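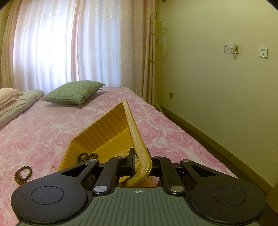
A hand-held gripper closed on the rim of a yellow tray, with beaded bracelets inside it and beside it.

Our small firm in Ojo wants to buy its first gripper in September, and I was asked to write my opinion on the budget. My opinion is that we are spending the money in the wrong order.

The present plan gives 2000 pounds to the tool and only 96 to everything else. Ikechukwu Ibrahim, who prepared it, compared six models from Cakon and Ritine. He compared the weight, the opening and the price. It is a serious table and I respect it, but I did not find in it one line about the objects we need to pick up.
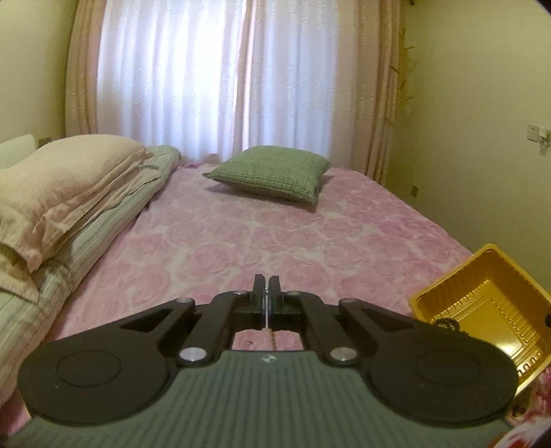

A bracelet has no fixed shape. A tray has a thick rim, and the fingers must go on both sides of it. Add a soft blanket under the tray, and the floor of your task is no more flat. A price list does not tell us how a finger behaves in such conditions, and the seller is usually not able to tell us either.

I would therefore divide the money differently. First we should rent one tool for 19 days and use it in ordinary rooms, with ordinary things. We should write down each failure, also the boring ones. Only after this we should choose, and we should keep one quarter of the sum for spare fingers and pins.

Ekaette Olaniyan has told me that renting is money thrown away. I understand her worry, and at Zarik, where I worked before, I said the same thing. Then we bought a gripper too wide for our shelves, and we paid for it twice.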